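# An afternoon at the Fontana open house

*September*

I had been meaning to get out to Clustton for the Fontana open house for years, and this September I finally went, partly for the chairs and partly (I'll admit it) because the flyer promised pastries. It's a long drive, 158 miles from my front door, and I got lost twice around Vodport, where they seem to have moved every road sign since my last visit. By the time I pulled in it was past two in the afternoon and the pastries were nearly gone, but a very kind lady at the front desk found me an almond one and a cup of coffee, so I forgave everybody everything.

If you don't know Fontana, they make and re-cover upholstered furniture, mostly chairs and small sofas, and once a year they open the back rooms and let people wander. You start in the cutting room, with its bolts of cloth stacked up to the rafters. The guide told us they keep 500 fabrics on hand, and I believe her! I have a weakness for corduroy and lost a good ten minutes there while my group went on without me.

From there you go through to the showing rooms, which are plainer than I'd imagined, with pale shiny tile underfoot. I liked that. A chair looks more like itself on a bare floor than it does in a shop window with a rug and a fake fern. The one I kept going back to was the Vornen, a round tub chair in brown velvet, with a big plump seat and a back that wraps right around you.

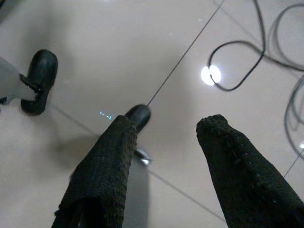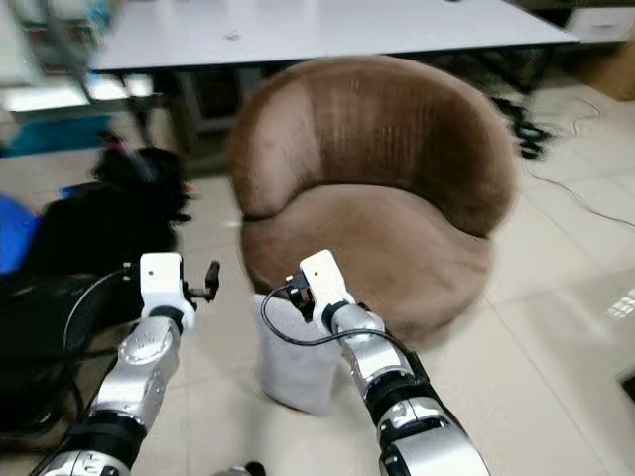
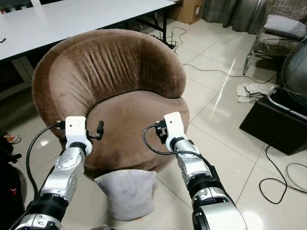
The Vornen in brown, with the long white table behind it, in the two views from farther back. 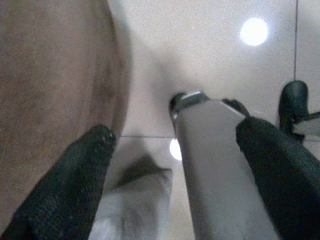
I sat in one for much longer than was polite. It's a deep seat, and I'm not tall, so my feet only just reached the floor, but the back came around at exactly the right height for my elbows and I could have read a whole novel there. The price is $1,339 in velvet and a little less in the plain weave. That made me gulp, though the guide explained that the seat cushion can be opened up and refilled, and that they still see chairs come back for new covers after 20 years. My mother had a green armchair like that, re-covered so many times that we used to find scraps of the older fabrics down inside it, and I told the whole group about it whether they wanted to hear it or not.

A man beside me asked how you keep velvet from looking tired, and we got a nice little lesson out of it. Brush it gently with a soft clothes brush, always finishing in the same direction, and keep it out of strong sun. If someone leaves a dent in the pile, a bit of steam held well away from the cloth will usually lift it. I've been doing it wrong with a damp sponge all this time, so my own footstool is owed an apology.

The last stop was the remnant sale in the loading bay, which was a happy scrum. I came away with two yards of mustard corduroy, a bag of mixed buttons and a piece of blue wool that I have no plan for at all. Bring cash if you go, as the card reader kept dropping out and the line went halfway across the parking lot. Parking itself is free, and there's a bench by the side door if you need to rest your legs.

I didn't order the chair. I did take home a swatch of the brown velvet, though, and it's been sitting on the arm of my old sofa ever since.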